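Matmont Hall Users Group
Minutes, general meeting, May 2024
Held in the small room, main hall was in use

Present: Obadia Muli (chair), Sverre Hellström (minutes), reps from badminton, playgroup, Barasa dance, Tuesday stretch class
Apologies: Udavlow Seniors

1. Last minutes
Accepted. One fix, the key deposit is $40 not $14. Sverre to correct the copy on the noticeboard.

2. Floor
Bradetti came back with a price for the recoat. Two days' work plus drying, hall shut for the lot. Badminton asked if the court lines would be redone in the same go. Not in the quote. Obadia to ring and ask.
Dance would like it less shiny, finds the glare off the lights hard going in evening classes. Playgroup likes it as is, easy to mop. No decision till the second price is in.
Old tape: whoever puts down extra tape takes it up again. Residue by the stage end is getting worse. Agreed, goes in the hire conditions.

3. Shoes
Long one. Current sign says "soft soles only", people read it how they like. Badminton wants non-marking court shoes, stretch class wants to keep clean sneakers on as some members won't do socks on that surface. Dance neutral.
Agreed: clean indoor shoes OK for all groups, nothing worn in from the carpark. New sign, bigger letters. Sverre.

4. Lost property
Cupboard is full again. 28 items listed at the last clear-out, seventeen claimed, rest went to the op shop. Water bottles will be binned after a fortnight from now on. Jumpers held till end of term.
Found a single kids gumboot, see Obadia.

5. Bins and loose gear on the floor
Cream plastic bin was out on the hall floor while people were down on the floor near it. Mixed stuff in it, small cardboard box, white packaging. Playgroup asked whether packaging could go straight to recycling instead of the tubs. Agreed.
Tubs to be kept back against the wall when anyone is sitting or lying down, dance to pass on to there Thursday lot as well. Labels for the tubs, playgroup has a label maker.

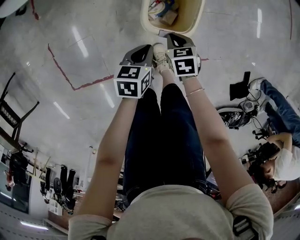 6. Money
Balance $206 in the petty cash tin after cleaning supplies. Mop heads were dearer than last time. Stretch class has paid to end of term, badminton to pay this week.
Motion to put hire up by a dollar an hour from September. Moved Obadia, seconded playgroup. Carried, badminton against.

7. Other business
Heater in the foyer clicking, leave off for now.
Side door sticks, lift and pull.
Udavlow Seniors want the hall for a lunch, date to come, they'll need the trestles.
Urn needs descaling. No takers, held over to nxt meeting.

Closed 8.40. Next meeting same room, Sverre to send round a date.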